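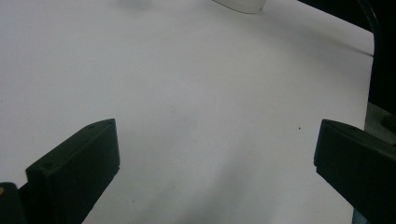 Fingers at full opening over the white board, left one with its two screw holes showing.

November, Midville workshop, evening

Got to the bench a little after work and spent the first part of the evening undoing what I did last time. The left finger had crept out of square again. It sits on two screws through the top face, and I had tightened the outer one first, which pulls the block over before the inner one seats. Backed both out, pressed the finger against its shoulder, ran the inner screw down until it touched, then the outer, then a quarter turn each. It stayed put when I levered on the tip with a thumb. I should write the order on the mount in paint pen.

The jaw opening is the real subject at the moment. When the trigger is released the fingers are supposed to go to full travel and stop at the same point every time. The software reads the position off the encoder and calls that point zero, and everything after it is measured from there. If the stop is soft, zero moves. Last week's log showed it moving in one direction only, always a little wider, which points at something bedding in. Random scatter would have suggested the encoder or the cable, and I would have lost another night to the connector.

Ran 500 open-close cycles by hand on the left unit. This is as tedious as it sounds. Serena Ruggiero kept the tally for the first stretch and then went to use the drill press, so the rest is my own count checked against the log. The stop drifted early in the run and was flat after that. I take this as bedding in and will re-zero before each session until I have a reason to stop doing it.

Backlash is better with the Longo bearings than with the bushings I started on. There is still play if the finger is pushed sideways at the tip, less if it is pushed in the closing direction, and the closing direction is the one I care about. I have decided to leave the sideways play alone. Every fix I can think of adds friction, and the trigger spring is already stiff enough to make my forefinger sore.

The board needs cleaning before any tracking work. There is a speck on it close to where the right fingertip comes to rest, and a gray smudge farther out. The smudge is soft at the edges and should not matter. The speck is small and sharp, and the corner detector likes small sharp things. 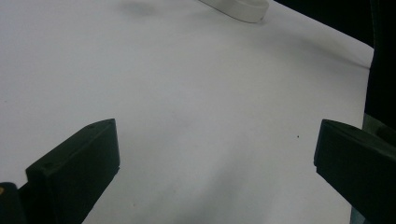 Dima Zoubi thinks I am measuring the wrong end of the travel. Nothing gets picked up with the jaws wide open, he says, so zero at the closed stop and let the open end land where it wants. The closed stop is finger against finger, it has no spring in it, and any wear shows up as a gap that can be checked with a feeler gauge.

I argued with this for longer than it deserved. My objection was that a closed zero hides a bent finger, and his answer was that a bent finger is visible. He is right for the hard stop. I still want the open reading in the log as a second check, so the firmware will record both and use the closed one. That is a small change in the startup routine: close, hold, store, open, store. The unit has to be squeezed once by hand at power-on. I can live with that.

Second item from the same conversation: strain relief. The cable leaves the back of the body and bends down immediately, and with the unit resting on the board the weight of the loop turns the whole thing slightly. I had blamed the mount for that. Tied the cable back with a loose turn of cord as a test and the body sat level. It needs a proper clamp. Serena has a bag of Jilham clips left over from her loom and says to take what I want.

Before packing up I put both units on the board together, one in each hand, to see whether the cables reach. They do, with enough slack for me to lean in to the far side. The left hand has the easier time of it. With the right arm stretched out my wrist is at a poor angle for the trigger, and I could not hold it closed for long without shifting my grip. Moving the stand nearer would help. I want to do that before I touch the trigger geometry, as I can undo it in a minute.
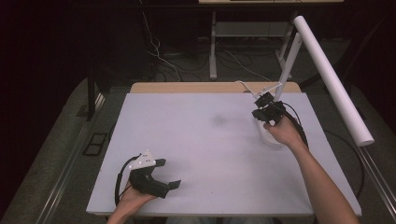

Left for next time

Paint pen on both mounts, inner screw first.

Wipe the board with alcohol and look again at the speck under a lamp. If it is a nick and not dirt, rotate the board so the nick is out of the working area.

Startup routine, closed zero with open reading logged. Keep the old version on the other branch until the right unit has had its own run of cycles, which I have not started and am not looking forward to.

Clips for both cables. Check that the clip screw clears the housing before drilling.

Trundora order: softer trigger springs, two lengths, and more of the short screws. I dropped one behind the bench at 9:40 and did not find it.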